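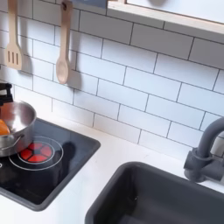 I have never trusted the phrase "open-ended play". It turns up on the box of everything now, from stacking cups to garden sheds, and as far as I can tell it means the toy doesn't do anything and the price has gone up. So when a play kitchen came into our lives I was ready to dislike it, and I've spent most of October trying to work out whether I do.

The first thing to say is that it's nicer than our real one. White tiles laid like bricks, with dark grout. A white worktop. A wooden spoon and a slotted spatula hanging up where a cook could reach them. In Nallside, where we live, half the houses for sale have those same tiles, and I'd put money on the agent's blurb calling them "metro" and adding a bit to the asking price. I've seen the full-size version quoted at 2,000 pounds fitted, for one wall. Ours at home are beige with a wheat sheaf on every ninth one.

I do wonder who the good taste is for. When I was small, toy cookers were orange and brown and had stickers that peeled. They looked like toys. You could leave one in the rain and it was still, more or less, the thing you'd been given. The ones in the shops now look as though they've been designed by someone who mostly pictured them behind a sofa. Skondon and Pilance both do ranges in pale wood and white, and I couldn't tell you which was which without turning them over. The Pilance catalogue has 183 pages and I don't remember seeing a dirty child on any of them.

That said, the hob is good. I'll give it the hob. It's black and shiny with white rings round a red middle cut into wedges, so it looks as if it's been left on. A red ring says "hot" in a way no amount of tasteful beech can manage, and small children understand it at once. Mine will blow on a block that has been "cooking" and hand it to me with great care — then laugh when I eat it wrong.
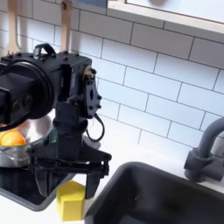 Which brings me to food. The shops would like you to buy food. There are felt eggs and wooden fish, and sliced vegetables held together with Velcro so they can be cut up again and again, until the fluff gets into the Velcro and the carrot won't stay shut. I looked at a set by Derkach that cost about 80 pounds and came in its own crate. I'm sure it's lovely. I put it back.

A plain yellow block does the job. In a single afternoon I have been served one as cheese, butter, a cake, soup (no explanation given) and "Daddy's phone". I'm aware that this is exactly what the people who write "open-ended" on boxes would like me to say, and it annoys me. But the block came free with having blocks. It didn't need a crate.

The pot is the other thing that gets used. It's metal, so it makes a noise, and I suspect the noise is most of the appeal. I've read that pretend cooking teaches sharing, sums and patience, and I'd like to see the workings on that. What I've noticed is that it teaches a child to say "it's not ready" in my own voice, quite sharply, while I'm standing there with my coat on.

The sink I'm less sure of. It's dark grey and very smart, and the first question any child asks about a sink is where the water is. I've tried saying it's pretend water. This was received about as well as you'd think, and a cup from the bathroom has been mentioned several times since. My answer so far is no. I expect to lose that one by Monday.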